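**Plamby hand-held gripper, ribbed blue pads**

I've been swapping between the Plamby and the Grasso for most of April, and I keep reaching for the Plamby, so it gets the long write-up (sorry, Grasso fans). It's a two-finger tool you hold in your fist, with the camera riding along so you record what the fingers see. We stock it at Jondbridge with two pad sets in the box, and the blue ones are the ones you want for cloth!

Sena Agbeko and I tried both tools on clothes, mostly at home on a bed, which is a much meaner test than a bench. Thin shirts were easy on either. Puffer jackets are where I got picky: slick shell, lots of padding, and you have to pinch a fold deep enough to hold. I like to come in low over the front, near the hem, and close on a ridge between two rows of stitching.

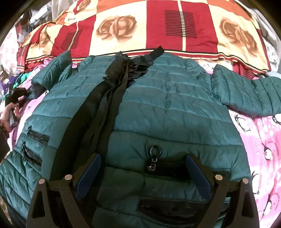
### What I'd change

- The trigger spring is stiff. After a long session my thumb lets me know.
- Loose belts and straps get in the way of the fingers, so move them first.
- The wide lens goes dark in the corners. Fine for me, but Jayanthi Rodrigues crops hers.

### Specs and ordering

Weight is 900 g with the camera on, and the fingers open to 106 mm. It talks to the Clututel logger over USB. Spare pads are sold in pairs, and the Grasso ones don't fit.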